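What Prerkley Really Thinks (Maybe)

I love a good poll. I read them over breakfast, I read the tables at the back that normal people skip, and I once missed a train because I was trying to work out what "lean somewhat" meant in a survey on school boards. So when my own town got polled last December, on whether we should merge our government with Bruvance across the river, you can imagine the state I was in.

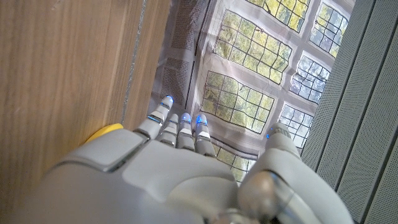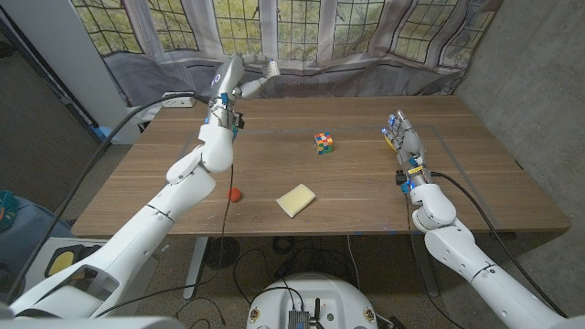

A white robotic hand up close, and in the second picture a pair of them reaching over a wooden table.

The headline in the local paper was "Prerkley Says Yes to Bruvance." Big type, top of the page. By lunchtime it was the only thing anyone wanted to talk about at Karamanlidis, which is where I eat my soup, and the whole counter was split between people who felt vindicated and people who wanted to know why their phone hadn't rung.

I went home and found the full report, all 6 pages of it. The survey was done by a little outfit called Budance, and they talked to 578 adults. Of those, 313 said they'd support "a shared administration," 255 said they wouldn't, and the rest didn't know. That gives you 54 percent in favor. A lead, sure! I'd take it if I were running. But look at the words again. Shared administration. Does that sound like a merger to you? To me it sounds like two towns buying a photocopier together.

The paper called it a merger in the first paragraph and every paragraph after that. The report never used the word once. I checked, twice, with a pencil.

So I called Budance, expecting a machine, and got Evanthia Kontogiannis, who wrote the questionnaire. She was a lot more cheerful about my grumbling than I'd have been. She told me they'd gone back and forth over the wording for weeks, and that "merger" had been in the first draft. When they tried it out on a few people ahead of time, half of them thought it meant losing the name of the town, and a couple got so upset about the fire station that they never made it to the second question.

"If I put merger, I'm measuring how you feel about the fire station," she said. "If I put shared administration, I'm measuring how you feel about paperwork. You pick which mistake you can live with."

I asked if she minded what the paper did with it. Long pause. Then she said she'd sent them a note, very polite, and they'd run two lines of it on the page with the bus times.

Now, I don't think the paper was out to fool anybody. Headlines have to fit in a space, and "Slightly More Than Half of Prerkley Open to Sharing Some Office Functions, Depending What You Mean" isn't going to sell anything. But I do think we read these things backwards. We see the number first and then go looking for the question, if we go looking at all, and by then we've already had the argument over soup.

There's also the matter of who picks up. Budance called landlines and cell phones both, in the late afternoon and evening, and then adjusted the results for age and for which side of the rail line you live on. All perfectly respectable. But my neighbor's son works evenings and hasn't answered an unknown number since high school, and I don't know how you adjust for him. Evanthia says you can get closer than you'd think. She also says the margin of error you see printed at the bottom only covers the luck of the draw, and doesn't know a thing about a badly worded question or a guy who won't pick up. I'd been reading polls for thirty years and I'm embarrassed to say I had that fuzzy.

The part of the report I liked best didn't make the paper at all. People were asked, in their own words, what worried them most about the idea, and the answers are printed in a long gray column on the last page. Taxes, naturally. Snow plowing, a lot of snow plowing. Somebody said "their council meetings are longer than ours." Somebody else just said "the bridge," and I've been wondering about that one ever since. Is it too narrow? Does it rattle? Did something happen there?

Budance is going back into the field before the council votes, with a new version that asks the question both ways, half the sample getting one wording and half the other. I've already told Evanthia I want the tables the minute they're out. And if the phone rings during dinner, I'm picking up.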